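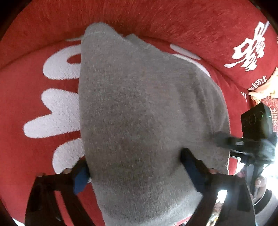
I have been paid to fold laundry badly. Well, to fold it however it comes out, which in my case is the same thing. For most of September I stood next to a bed with a gripper in each hand, squeezing cloth, moving cloth, losing cloth, and starting again, so that a learning system could watch through the cameras and pick up the idea.

The outfit I did it for is called Skendora, and my shift lead was Virgil Lungu, who has strong feelings about clean takes. A clean take is one where you reach, pinch, lift, fold and let go, and the cloth does what you wanted. If the corner slipped, he had us throw the whole thing out. My first batch had 100 takes in it and he kept 30. I was pretty annoyed!

I've come around to thinking he's wrong, and I want to make the case, because I hear the same rule from people at other places too (a friend at Mallelitz says they toss anything with a second grab in it).

Think about what a soft gray cloth does on a plush blanket. It clings. The nap of one catches the pile of the other, and when you close the jaws you often come up with a pinch of blanket along with your corner. So you open, back off, go in at a lower angle and try again. Anyone who has made a bed knows that little second try. If you delete every take that has it, the robot only ever sees cloth that behaves, and then the first time it grabs two layers it has no clue what comes next. You've taught it the part that was easy anyway.

And please, keep the messy backgrounds. At Wurngate, where I did a short stint before this, we worked on a bare white table under flat light, and I could have done it asleep. Homes don't look like that. Homes have a loud red blanket with big white lettering on it, wrinkles you could mistake for an edge, some other fabric bunched up at the side. Your eye has to work to find where the gray stops. I'd like the machine's to work a bit, too.

Virgil's answer, to be fair to him, is that bad takes teach bad habits. He's partly right. I had a stretch of tired, sloppy folding that shouldn't teach anybody anything, and I'd hit delete on that myself. But tired and sloppy is different from missing a corner and going back for it, and a person watching can tell which one it is in 3 seconds. So have a person watch! Tag the fumbles, mark where the recovery starts, and leave them in.

My final count was 2,523 takes kept. I still think about the ones that weren't, especially a long one with a sleeve that took me four tries.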